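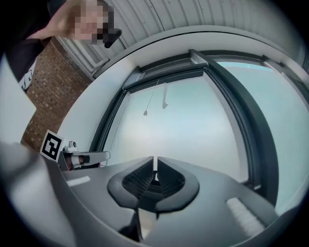 Can you get a decent green out of weld and woad without mordanting the wool twice?
One alum mordant at the start was enough for both baths, so long as the weld goes on first and the wool is rinsed well before the woad.

2019-07-21, dye notebook

Writing this up while my fingers are still blue. I said last time that I'd stop fiddling with the madder and have a proper go at greens, and I've had the whole weekend at it, so there's a fair bit to put down.

Wool was the Skiltness two-ply, scoured on Friday evening in the big pan with a squirt of the plain soap. It took two goes to get the grease out. I know the label says it's ready to dye but it isn't, it beads up when you drop water on it, and anyone who pinches a skein off my shelf should scour it first! Total dry weight 500 g, split into ten skeins of 50 g each, tied in four places with loose figure-of-eight ties (the last lot had white rings where I'd pulled the ties too tight, you can still see them in the socks).

Mordant: alum at ten per cent of the dry weight, so 50 g for the lot, dissolved in hot water first and then stirred into the pan. Brought it up slowly, held it just under a simmer for an hour, left it to cool overnight with the lid on. I left out the cream of tartar. I've had it turn weld a bit lemony and thin before, and I wanted the fat, eggy yellow that you get without it.

Weld next. The plants came from the bed behind the shed at Grotis, cut when the flower spikes were about half open, and I used them fresh, chopped up with the old secateurs, stalks and all. Fresh weight came out at 1,027 g, a touch over double the wool. Simmered for an hour, strained through the net curtain, and a pinch of chalk stirred in at the end. The chalk is worth doing every time. The bath went from weak tea to proper yellow in a few seconds and I made a silly noise.

All ten skeins in together, gentle heat, 30 minutes, then out. A bit uneven on two of them, which I think was me packing the pan too full. I should have done two batches and I knew it while I was doing it.

Then the woad. I used the powder from Drondent, the small tub that's been open since November, and I was half expecting it to have gone off. It hadn't. Soda ash, a bit of warm water to make a paste, then into the vat at 50 degrees with the reducing powder sprinkled over the top. Lid on, and a blanket round it, and I went and had lunch. When I came back it was that nice murky yellow-green with a coppery skin on it, so in we went.

What I did with the skeins:

Numbers 1 to 3: one dip, one minute. Spring green, quite sharp, a bit like new beech leaves.
Numbers 4 to 6: two dips, one minute each, aired in between. A good middling grass green and the best of the bunch by a mile.
Numbers 7 and 8: three dips. Bottle green going towards teal. Lovely in the shade, a bit dull under the kitchen light.
Number 9: one dip of five minutes. Came out patchy and I don't like it. Short dips from now on.
Number 10: kept back as plain yellow to compare.

I squeezed each one out under the surface before lifting it, which does help with the streaks. Aired them on the line for a quarter of an hour between dips. The change from yellow to green as the air gets at it still pleases me every single time, I must have stood there for ages with my mouth open.

Rinsed in plain water until it ran clear, then a splash of vinegar in the last rinse to settle the soda. The wool feels a bit harsher than it did before, mostly the three-dip skeins, so next time I'll weigh the soda properly and not go by the heaped spoon. The vat had cooled to a bit under blood heat by the end too, and the last dips were slower to take.

Rub test on white cotton: numbers 1 to 6 left nothing. Number 7 left a faint blue smudge, number 8 a bit more. They're going back for another wash with the Wynne soap flakes.

Snipped a length off each for the card in the back of this book, and a second set is taped inside the south window with half of each strand under foil. I'll look at those in November.

Still to do: strain the leftover weld and see if there's a pale second bath in it. Buy more soda ash. Find the other thermometer.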